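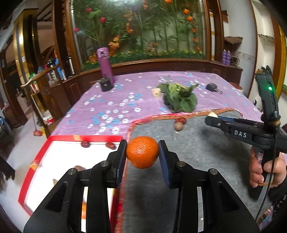
4.2 Changes in task allocation at the sorting tables

The Windumholm site packs mixed produce trays for hotel kitchens. Before automation, each table was staffed by two packers who picked, checked and placed items by hand. After the Clindora cell was installed in August, placement of round fruit moved to the cell, and the packers were reassigned to inspection, to items the cell rejects, and to recording demonstrations with hand-held grippers (Figure 5).

Figure 5. Demonstration work with hand-held grippers. A mandarin is held between the two fingertips of one device; a second device is held at the right.

Over the study period the packers recorded 1269 demonstrations, of which 1005 were kept for training. Most of the discarded recordings involved dates and other small items, where the fingertips closed before the item was centered.

Eight packers were interviewed by Pirzada and Carrillo. Lifting and reaching were reported as lower than before. Reports of wrist fatigue were more frequent, mainly among those who recorded for longer than one hour without a break. Several packers stated that recording required a slower and more uniform motion than they would use by hand, and that this was tiring in itself. Two objected that demonstration work was paid at the packing rate. The pay grade was under review when the interviews closed, and its effect is not assessed here. Rotation between recording and inspection is treated in Section 4.3.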